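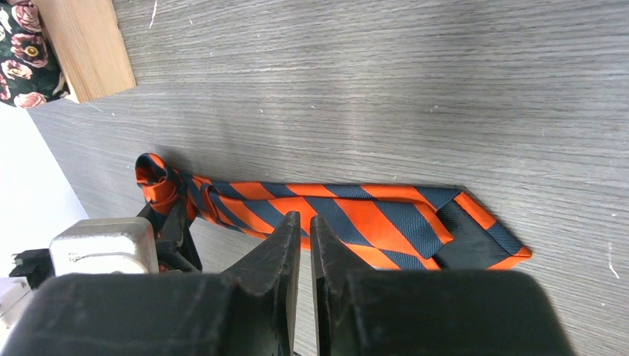

4.2 Wardrobe credits and later corrections

The second part of the analysis covers wardrobe credits in entertainment news, meaning any line that names the maker or lender of an item worn by a performer at a public event. The sample holds 374 articles from the online editions of Urkix and Olmont. Articles that only reprinted a press release were removed before coding. Each remaining article was read by two coders, who worked separately and met on Tuesday to settle disagreements. Pilar Medina reviewed the cases they could not settle.

A credit was coded as specific if it named both the maker and the item, and as general if it named only the maker. Accessories were coded apart from main garments. The accessory class includes ties, such as the one with diagonal orange and navy stripes in Figure 2, along with belts, scarves and hats. Jewelry was given its own code, as its credits often come from a separate lender and follow a different wording.

Corrections were harder to trace. Urkix adds a dated note at the foot of the article, while Olmont changes the text and leaves no mark. For Olmont we therefore compared saved copies of each page, taken at fixed intervals for up to 20 days after publication. A change made and reversed between two copies would be missed, and the Olmont figures should be read as a lower bound.

Changes to spelling alone were not counted as corrections unless they altered the name of a maker. Gaete and Hemen, two agencies that supply credit lists to both outlets, presented a further problem - an error in their lists could appear in several articles at once. We treated such a group as one error with several instances and report both counts. The source of an error was coded only where the article or its note named it.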